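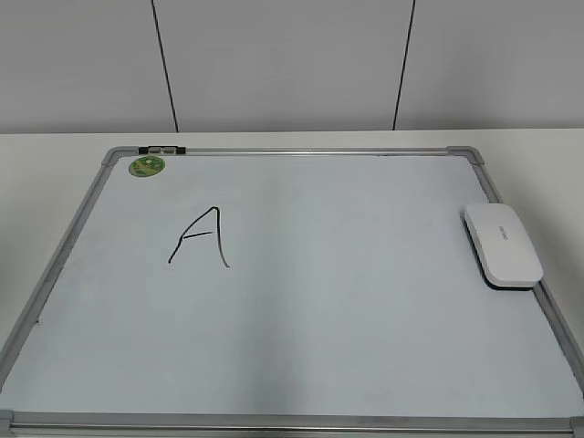 OK so I've gone back to learning my letters as a grown adult and I'm having the best time. Thread on whiteboard lettering, for anyone whose handwriting fell apart somewhere around high school!

1,589 shares

First thing: lay the board flat on a table. I spent all of March writing on one hung on the wall and my arm was dead after ten minutes. Flat, you can rest your elbow and pull the stroke toward you. So much nicer.

Start with a capital A. Tall and narrow, thin black marker, left leg down, then the right one. I let the right leg curve and kick out a tiny bit at the bottom — that little flick makes me so happy. Then a short crossbar. Mine slants. I've decided I like it slanted.

Leave loads of white around it, too! One letter on a big pale board looks a bit silly and also kind of wonderful, and your eye goes right to the wobbly parts.

1,023 shares

I keep the green sticker in the top left corner so I always know which way up I started. Small round thing, been there forever, no plans to peel it off.
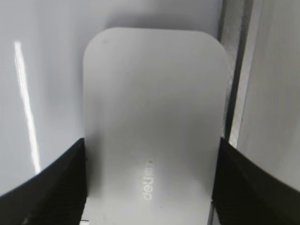 Photo: Vojtěch Bednárik

Also very into plain white desk things lately. Rounded corners, smooth matte finish, pale gray lettering you barely notice (looks like "deli" to me). There's one tiny dark speck near a top corner and of course now it's all I see. Still love it. White on white on white, and then one black letter — yes please.

My plan is two letters a week, slow as you like. B is next and I'm a little scared of it, all those bumps. My friends over in Ludgate want to do it along with me, so we'll swap our worst ones.

If you try an A tonight, post it below! Wobbly ones especially. I'll be up late looking at every single one.

2 comments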